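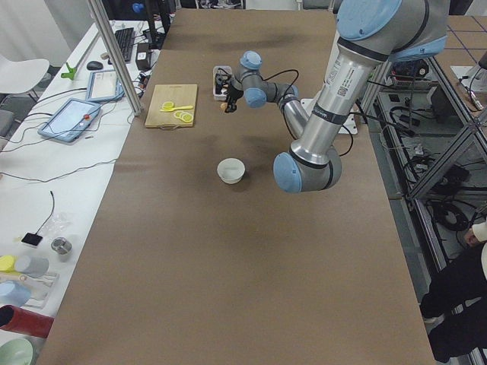
What makes a food taste sour?

Acid does. When an acid dissolves in water it releases hydrogen ions, and cells on the tongue respond to them. The more hydrogen ions there are in the mouth, the sourer the food tastes, although sugar and salt in the same mouthful can hide a good deal of it.

Chapter 3
Acids in the Kitchen

In this chapter you will learn:
which acids are found in common foods
how the pH scale is used to compare them
what acids do to fruit, vegetables, milk and eggs
how acids are used to keep food safe in storage

3.1 Where food acids come from

Most of the acids we eat were made by plants. Citric acid is found in lemons, limes, oranges and, in smaller amounts, in many soft fruits. Malic acid gives a cooking apple its sharpness and is also present in plums and rhubarb. Tartaric acid is the main acid of grapes. A fruit usually contains more than one acid, and the balance between them changes as it ripens. In many fruits the amount of acid falls while the amount of sugar rises, so an unripe plum and a ripe one from the same tree can taste like two different fruits.

Other food acids are made by microbes. Lactic acid is produced when bacteria feed on the sugar in milk or in chopped vegetables, and it gives yoghurt and sauerkraut their taste. Acetic acid, the acid in vinegar, is made by a different group of bacteria, which need air and feed on alcohol. This is why an open bottle of wine slowly turns sour on the shelf.

Acids may also be added on purpose. Look at the label on a bottle of lemonade or a jar of jam and you will often find citric acid in the list of ingredients. It is sold as a white powder and dissolves easily.
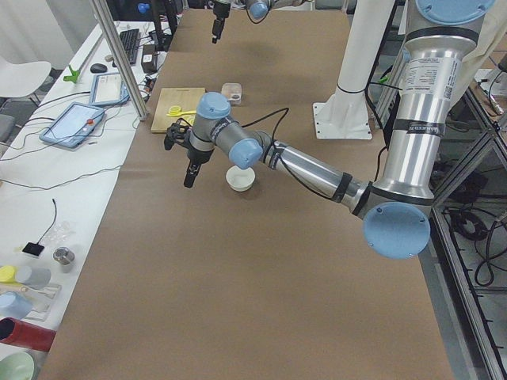
Baking powder is another product that contains an acid, in this case a dry one mixed with sodium bicarbonate. The two do not react much while the powder is kept dry. Once water is added they begin to react and carbon dioxide gas is given off, which raises the cake. Some baking powders contain a second acid that works mainly when heated, so that more gas is released in the oven. An old tin of baking powder that has been stored in a damp cupboard may have reacted already and will raise very little.

3.2 Measuring acidity

Taste is a poor guide to acidity. A cola drink is strongly acidic, yet few people would call it sour, as it contains so much sugar. Scientists use the pH scale instead. Pure water at room temperature has a pH of 7 and is described as neutral. Acids have a pH below 7 and alkalis have a pH above 7.

Each step on the scale stands for a tenfold change. A liquid at pH 2 has ten times as many hydrogen ions as the same volume of liquid at pH 3, and 1000 times as many as the same volume at pH 5. Students often read the scale as if it were a ruler and conclude that black coffee, at pH 5, is a little less than half as acidic as lemon juice. The true difference is very large.

In a school laboratory pH is measured with indicator paper or with a meter. Indicator paper is cheap and quick, but a strongly coloured food such as beetroot can stain it and make the result hard to read. A meter gives a more exact figure if it has been checked first against a solution of known pH. Rinse the probe with distilled water between samples.

3.3 Acids and cut surfaces

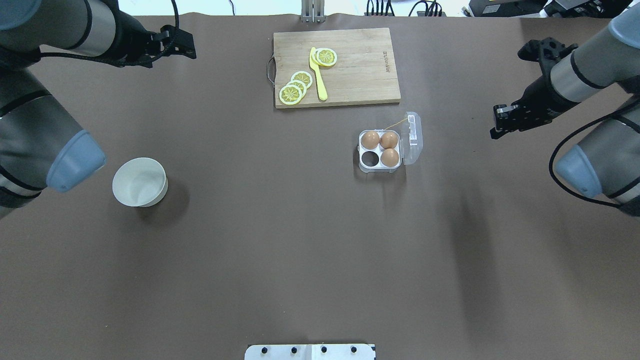 Apples, pears and bananas turn brown soon after they are cut. The knife breaks open cells in the flesh, and an enzyme inside them meets oxygen from the air. The enzyme acts on other substances in the fruit to form brown pigments. Citrus fruit behaves differently. Lemon slices like the four on the wooden board keep their yellow colour at a time when slices of apple would already be darkening, as their flesh is too acidic for this kind of browning. Brushing lemon juice over cut apple makes use of the same effect. The acid slows the enzyme, and the vitamin C in the juice also helps by reacting with oxygen before the enzyme can use it. Vinegar will work too, though few people want the flavour in a fruit salad.

Green vegetables are a different matter. Chlorophyll, the green pigment, loses its bright colour when it is heated with acid and turns a dull olive. For this reason a recipe for green beans with lemon usually tells the cook to add the juice just before serving. Red cabbage does the reverse. Its pigment stays red in acid and turns blue in alkaline water, so a spoonful of vinegar in the pan improves the look of the dish.

3.4 Acids and protein

Proteins are long molecules folded into particular shapes. Heat can unfold them, and so can acid. When lemon juice is stirred into warm milk, the proteins clump together and separate from the whey. Simple soft cheeses are made in this way.

Eggs show the effect of heat clearly. The white begins to thicken well below boiling point, and by 80 °C it is firm. A small amount of vinegar in the poaching water helps the outer layer of white to set sooner, which keeps the egg in a neater shape.

Acid also acts on the shell. Eggshell is mostly calcium carbonate, which reacts with vinegar to give carbon dioxide, water and a salt called calcium acetate. If a raw egg is left covered in vinegar for 2 days, the shell dissolves and the egg is held together only by its membrane.
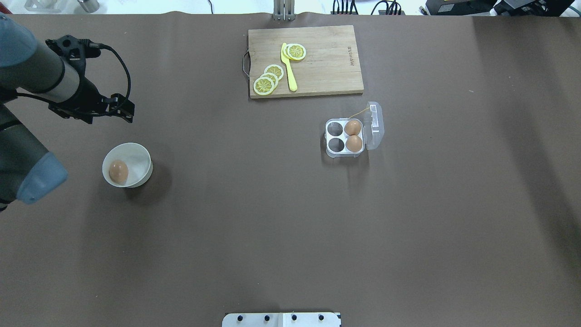
Fig. 3.1 A brown egg in a white bowl. Brown and white shells are both made mainly of calcium carbonate.

3.5 Case study: pickles from Hondosau

Sandhu is a small pickle maker in the market town of Hondosau. It buys onions, cauliflower and green mangoes from farms in the Unance valley, and most of its year's work is done before the end of November.

The vegetables are salted overnight, rinsed, drained and packed into jars with hot spiced vinegar. The salting draws out water that would otherwise dilute the vinegar in the jar. A worker tests the pH of each batch after the jars have stood long enough for the acid to reach the middle of the largest pieces. Any batch above pH 4 is held back. The bacterium that causes botulism cannot grow below pH 4.6, and the firm's own limit leaves a margin.

The firm also makes a mango relish, thickened with a pectin powder called Jillex. Pectin of this type sets only when there is enough sugar and enough acid in the pan. One season the mangoes arrived riper than usual and the relish stayed runny.

Before you read on, write down which of the two was likely to be missing, and what you would add to the pan.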